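Notebook, textile bench, April

Continued from the page with the wool samples. Ruxandra asked me to write the wash test in one place, so I try to do it here and not on loose paper.

Question of the month is still the same: why do the small cotton pieces lose their shape after washing, when the flat test squares from the same roll stay good. Zirkenholm sent us the second roll, number 2849, and they say it is the same yarn as before. I have no reason to doubt this, but the hand feel is a little different, more dry. Toon feels it also. Arlindo does not.

Morning

Cut the squares from roll 2849, with the grain and across the grain. Marked them with the laundry pen, because the thread marks we used last time came out in the drum and then I could not tell which was which. Edges closed with overlock, normal tension.

Washed at 40 with the Honerus liquid, half dose. The long program takes 115 minutes, so I used the time to repair the drying rack. The lower bar was bent again. Please do not hang the wet wool on it, it is too heavy.

Measured after drying flat overnight (this is the earlier batch, not the one from this morning): with the grain 6 percent shorter, across the grain 3 percent. This is more than the first roll but still inside what we accepted with Iraklis. The squares are straight, the corners are still right angles. So the fabric alone does not explain the problem.

Small garments

My idea now is that the trouble comes from the places where two different fabrics meet. The body is woven and wants to shrink in one direction, the rib wants to come back in the other direction, and the seam is between them and must choose. After some washes it begins to make waves. Gilmar had the same thing years ago with children's pyjamas at Sulasside, and there they solved it by washing the rib before cutting. It costs one more day but the waves were gone.

I looked again at the striped ones with buttons, mostly at the cream rib, and compared with my notes from the first roll. 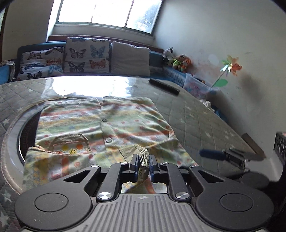
What to try next

1. Wash the rib alone before cutting, the way Gilmar described. Same program, same dose, dry flat.

2. Sew one set with a longer stitch and less pressure on the foot. I suspect we stretch the rib when we sew, and then the washing only shows it.

3. Ask Zirkenholm if the finishing was changed between the rolls. Ruxandra will write to them, she has the contact.

Afternoon, 16:20

The squares from this morning are out of the drum. One mark is already weak, so the laundry pen is also not perfect. I made it again with two lines. All are lying flat on the mesh, please do not move them before I measure.

Toon thinks we should test also in the dryer, as most families will do it anyway. I agree, but only after the flat drying is finished, otherwise we change two things at once and learn nothing. The old Strömberg dryer runs hotter than its dial says – we must put the thermometer inside before we believe any number from it.

Needles for the overlock are almost finished, I put it on the order list. The good scissors are back from sharpening and hang on the left hook. For fabric only, please.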